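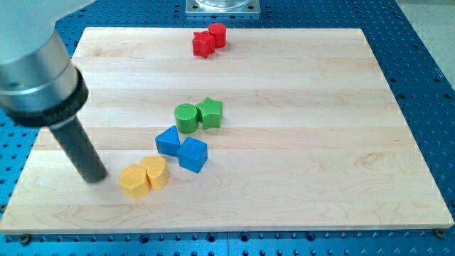
Section 3: Setting Up Your Clistureo Board

You have the board out of its box, so now comes the fun part! The Clistureo is a glued-up maple board, made of pale strips laid side by side, and every one comes out of the Prarden shop with its own mix of ivory and honey tones. Take a minute to look it over in good light before you bolt anything down. The grain can be straight and quiet across most of the surface and then break into dark waves near one edge, and you may want to decide which edge faces you.

The steps in this section cover a board mounted on a table with a grid of threaded holes. If your table has a plain top, go to Section 4 and come back for "Laying out the pieces."

Before you start

You will need:
- the Clistureo board
- the bag of dark bolts and washers
- the hex key taped inside the box lid
- two soft cloths (old T-shirts are great)
- a sheet of 400 grit sandpaper
- Cistard board oil, 200 ml bottle

Leave the board flat in the room where it will be used overnight, with the wrapping off. Prop it on a few scraps of wood so air gets underneath. Maple moves a little when the air changes, and a board that goes straight from a cold truck to a warm room can lift at one corner.

CAUTION: The board is heavier than it looks. Carry it with both hands under the long edges, and keep your fingers clear of the table when you set it down.

3.1 Checking the surface

1. Wipe the whole top with a dry cloth, working along the strips.

2. Run your palm lightly over the glue lines. They should feel smooth. A slight ridge is normal after shipping and comes off with a few light strokes of the 400 grit paper, always in the direction of the strips.

3. Check the front edge and the two side edges for nicks. Small dents in bare wood will often rise again if you lay a damp (not dripping!) cloth over them for a few minutes. Let the spot dry fully before you sand it.

4. Wipe off the dust.

Note: Color differences between neighboring strips are part of the wood. They mellow with time, and a board that has been in use since December already looks warmer than a fresh one.

3.2 Placing the board

1. Clear the table and brush any dust or metal chips out of the threaded holes. A soft paintbrush does this nicely. Chips trapped under the board will scratch both surfaces.

2. Set the board down with the edge you have chosen toward you. Leave a strip of table showing on every side - you'll want those holes later for stops and clamps.

3. Line up the front edge of the board with a row of holes. The grid makes this wonderfully easy. Crouch a little and look along the row; any twist shows up right away.

4. Do the same along one side, then go back and check the front again, as it tends to shift.

5. Press down on each corner in turn. If the board rocks, lift it and look for something underneath before you blame the wood.

3.3 Bolting down

1. Put a washer on each bolt and start the front two by hand, one near each corner.

2. Turn each bolt until it just touches. Don't tighten yet.

3. Start the back bolts the same way.

4. Snug them up with the hex key, going corner to opposite corner, a quarter turn at a time.

5. Stop when the board no longer slides under a firm push.

CAUTION: Do not force a bolt that binds. Back it out, clean the hole and start again by hand. A crossed thread can ruin a hole in the table for good.

Tip: If your room swings between damp summers and dry winters, give the bolts a quick check when the heat first comes on for the year. They sometimes need a small turn one way or the other.

3.4 Oiling

You can use the board bare, and plenty of people love it that way. A coat of Cistard brings out the wavy grain beautifully, though, and makes dust easier to wipe off.

1. Shake the bottle and pour a small puddle in the middle of the board. A little goes a long way.

2. Spread it with a cloth along the strips, and don't forget the end faces, where the wood drinks the most.

3. Wait 44 minutes, then wipe off everything that is still sitting on top.

4. Leave the board alone until it no longer feels tacky. If you oil on a Saturday evening, plan on using it the next day.

CAUTION: Spread oily cloths out flat outdoors to dry before throwing them away. Never leave them in a heap - they can heat up and catch fire.

3.5 Laying out the pieces

Now you get to use it! The yellow Um pieces look terrific against pale maple, and the contrast means you can find them at a glance, even the ones you nudged aside an hour ago.

1. Wipe the board and the pieces with a dry cloth.

2. Start with a loose group near the middle and keep a clear margin all the way around it. Pieces near the rim have a way of ending up on the floor.

3. Slide pieces along the strips when you want straight lines. The glue lines work as a handy built-in guide.

4. Lift a piece when you need to move it across the board. Dragging grit sideways over the grain leaves fine marks.

5. When you finish, return the pieces to their box and wipe the board once more.

Note: Set drinks, wet tools and tape on the table or somewhere else. Tape in particular can pull fibers out of unoiled maple.

If a bolt, washer or piece is missing from your box, see the parts list in Section 9.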